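In defence of folding jumpers badly

I own a brown jumper that I have folded, by my own reckoning, more times than I have worn. It comes out of the drawer on cool mornings, gets held up against whatever shirt I've got on, loses to a cardigan and goes back. And every time it goes back I have to decide how to fold it, and every time I do it differently, and I have come to believe this is fine.

I say this because I have just been on the receiving end of a great deal of advice. My sister-in-law in Wendstead went on one of those Saturday morning tidying courses (30 quid, tea included, bring your own bin bags) and came back a changed woman. She does the thing where every garment ends up as a little standing parcel, so that when you open the drawer you look down on a row of spines like books on a shelf. It does look lovely, I'll give her that. She opened all the drawers for me one after another, and I said "ooh" at each of them and meant it for at least the first two.

Then I went home and tried it on my own knitwear and it was a disaster. T-shirts, yes. T-shirts were born to be parcels. But a jumper is a great big soft lump of a thing with arms, and if you fold it small enough to stand up it springs open again the minute you turn your back, like a sleeping bag that doesn't want to go in its sack. I spent the best part of an evening on it. By the end I had 8 jumpers in a drawer that used to hold all of them and the socks, and a few more sitting on the chair looking smug.

So my first complaint is about the parcels. Knitwear wants to lie flat, and it wants as few folds as you can get away with. My mother did hers on the bed: jumper down, smooth it out with both hands, sleeves across, bottom half up, done. Four movements if you count the smoothing, which I do, as it's the nicest bit. She'd have the radio on and she never looked at what she was doing. The result wouldn't have won anything, but you could pull one out at half past six in the morning and it didn't have a crease across the chest like a road map.

The bed matters, by the way. People will tell you to buy a folding board. Somebody at work has one and it looks like a thing for making pizza boxes. A bed is the right height if you kneel, the right width for any sleeve, and it grips a little so the jumper doesn't slide about the way it does on a table. Ours has an old flowery quilted cover on it, all cream and pink, that my husband would happily see go to the charity shop, and I've held on to it for years partly on these grounds. You can't fold on a duvet. A duvet is a bog. You lay the jumper down and the whole lot sinks in the middle.

Now, face up or face down. There are strong feelings about this! Face down is what they do in shops, so that when you fold it all up the front is on top looking smart for customers. I did two winters in the menswear at Wondmont when I was a student, and we did face down, over tissue, and the manager used to come round with a ruler. I have never in my life felt the urge to do it at home. I lay mine face up, mostly so I can check for dinner. If there's a splash of gravy I'd sooner find it before it goes in the drawer than three weeks later. It also gives you a chance to pick the bits off, and brown is a terrible colour for bits. I've no idea where they come from. I could shut that jumper in a safe and it would come out with fluff on.

And then sleeves, where I know I let the side down. The correct method is to lay each arm straight out, then bring it across level, then turn the cuff down so that it runs along the side seam. What I do is chuck one over and then chuck the other over. Usually one goes over nicely and the other goes off on its own with the cuff pointing at the headboard. I used to undo it and start again. I don't now, and as far as I can tell the jumper has come to no harm. It's wool and it gets folded in a drawer for a few days and then it gets put on a person, at which point the sleeve goes back to being the shape of an arm.

My neighbour Njoroge Shirima thinks I'm a barbarian. He rolls. He used to travel a lot for work, in and out of Petchrat with one small bag, and he says rolling is the only civilised way to treat a garment and that he could get a week's clothes into a space the size of a loaf. I believe him. But he isn't living out of that bag any more, he's got a perfectly good chest of drawers, and he's still opening it every morning to a load of woolly sausages and unrolling them one by one to find the green one. We've agreed to leave it there.

I do keep a couple of rules, so as not to seem a total slattern. Never hang a jumper, you get those little horns at the shoulders. Heavy ones at the bottom. And don't leave something else underneath when you start folding, or you'll end up with a shirt inside a jumper and hunt for that shirt until Easter. I break that last one about once a fortnight.

Otherwise I think we could all stand to be a bit worse at this. The washing is done, it's off the airer, it's in the right room. If the neckline's gone wavy, give it a pat and shut the drawer.
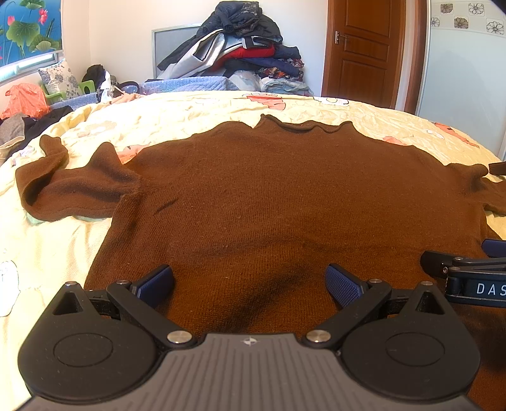 The brown one, face up on the flowery bedspread, left sleeve doing as it likes.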